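Skelus (software)

Skelus is a software package for planning and controlling the motion of robot arms in household tasks, mainly the opening of doors and drawers. It is developed by a small group at the engineering company Gronley and is used together with Zestier, a simulator from the same group. The first version was written by Sem Vandenberghe and Lies Leemans, who remain its main authors. The name has no special meaning and is written with only the first letter as a capital.

Overview

Skelus receives a task in a short text file, for example "open the upper drawer", and produces a series of joint positions for the arm. Between the file and the arm there are four modules: the scene reader, the grasp selector, the path planner and the controller. Each module can be replaced by the user, on the condition that the replacement accepts the same messages.

Most development is done in simulation. Zestier renders the rooms with materials that are difficult for vision, such as polished floors, stone patterns and dark furniture. A glossy wooden floor can take a whitish reflection in which the grain is only faintly visible, and a perception module trained on plain surfaces often makes errors there.
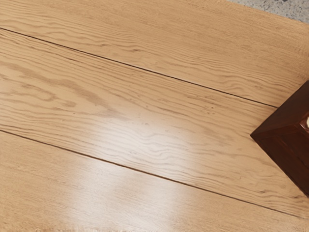
Scene reader

The scene reader takes color and depth images and divides them into surfaces, objects and movable parts. Its present form was made by Jelle Verstraete, who replaced an older method based on edges. The older method treated every long straight line as a possible border of an object. On wooden surfaces this gave many false borders, as the dark line between two boards has nearly the same appearance as the gap under a door. The present method compares the depth on both sides of a line before it accepts the line as a border.

Partial views are handled with a waiting list. If an object is only partly inside the image, the scene reader stores its outline but gives it no class until another view is available. The planner may not touch an object on the waiting list, but it must avoid it.

Grasp selector and path planner

For each handle the grasp selector proposes up to 40 positions of the gripper. They are ordered by a score which includes the distance to nearby furniture, the angle of the wrist and the space that remains for the fingers. The path planner then tries them in this order and stops at the first one for which a free path is found. The limit for one search is 4000 samples. When the limit is reached, the next position is tried.

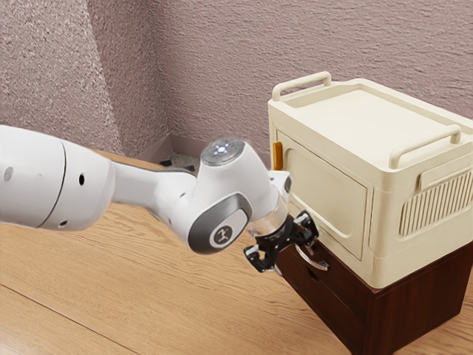
Stacked furniture was for a long time the weakest point of the planner. The test set for this problem, called Grecu, was prepared by Marloes Nijs and contains 213 rooms in which one piece of furniture stands on another. In a room with a cream cabinet on top of a brown drawer unit, the open gripper is immediately to the left of the silver drawer handle, while one finger assembly is in front of the lower edge of the cabinet. Earlier versions checked collisions only with the piece that was named in the task, and in such a position they did not consider the other one. The collision check now includes all furniture within reach of the arm.

Controller

The controller follows the path and corrects it by the measured force at the wrist. For drawers it uses a straight line as the first model of motion, and for doors an arc whose radius is estimated during the first part of the pull. If the force goes above the permitted value, the arm stops and the estimate is repeated. The user can set the permitted value for each handle separately.

Tooling

Skelus includes a log viewer, written by Maite Salcedo, which shows the camera images next to the decisions of every module. A run can be played again from any point with changed settings. The viewer reads logs from version 13 and later; older logs must be converted first with the command line tool.

Limitations

Transparent doors and handles that must be turned before pulling are not supported. The scene reader also needs the camera to be calibrated again after every change of the gripper.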